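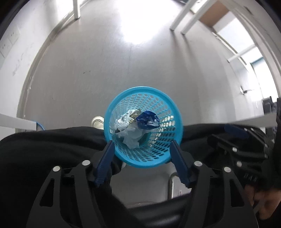

We've run an after-school club at Olport Elementary for two years now, and in April I finally talked our principal into letting me buy the Wultlow Club Planner, a boxed kit for people who run programs for kids in grades three through five. I've used it every week since, and I'm fond of it, faults and all. Snack time used to eat up half our hour, and a turquoise wastebasket with crumpled wrappers in it was about all we had to show for it. The kit's job cards changed that for us (one child pours, one wipes tables, one reads the joke of the day), and the kids fight over who gets to be host!

The binder holds 720 minutes of session plans, so twelve weeks if you meet for an hour like we do. My favorite is the interview week, where the children write questions for a visitor. Obinna Nwosu from the bus garage came in for ours and stayed long past pickup, bless him, answering everything they could think of.

Now for the grumbles. The name badges are flimsy, and the parent letters sound like they came from a bank. I rewrote all of them at my kitchen table. The stickers don't stick, either.

Still, I'd buy it again, and I've already asked for the second binder for fall. Four stars out of 5 from me.

Mebrat Hailu, July 2024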